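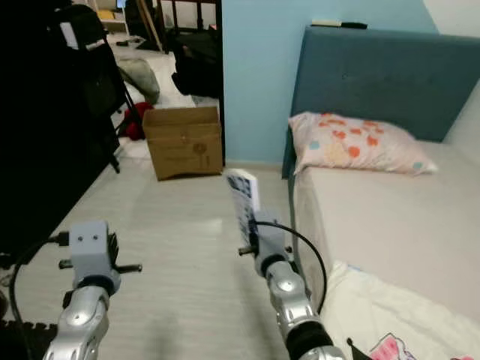 Bohumila Kubíček wrote in that her feather pillows came out of the dryer feeling finished and smelled of wet down by evening, and asked whether the fault lay with the detergent or the machine. Usually neither. The cover dries first, the moisture sensor reads the cover, and the cycle stops while the fill is still damp.

Before washing

Check the seams. A split of any length will open further in the drum, so stitch it closed first. Remove the protector and wash it separately. Solid foam pillows do not go in a washing machine at all; spot clean them and dry them flat out of direct sun.

Washing

Load two pillows at a time, standing upright on opposite sides of the tub if the machine is a top loader with an agitator. A front loader is preferable. Use warm water for polyester fill and cool for down, on the gentle cycle, with half the usual amount of liquid detergent. Powder tends to lodge in the fill. Skip fabric softener, which coats down clusters and reduces loft. Add a second rinse, then a second spin at medium speed. Water left in the fill after a weak spin can double the drying time.

Drying

Down and feather: low heat, timed cycle, no sensor. Stop every 30 minutes, pull the pillows out, break up the clumps by hand and turn them over. Allow three hours, more for king size. Two clean tennis balls or wool dryer balls help — shoes do not, and they mark the cover.

Polyester: low heat, about an hour, checked once.

To test for damp, let the pillow cool completely and then squeeze the center. Warm fill hides moisture. If it feels heavy or clumped, run it again. Weighing is more reliable: one of our test pillows came back from its first cycle 283 grams over its dry weight, and the cover felt perfectly dry.

How often

Twice a year is adequate with a protector, every three months without one. In February, or in any house with little ventilation, leave the pillows on a rack overnight before putting the cases back on.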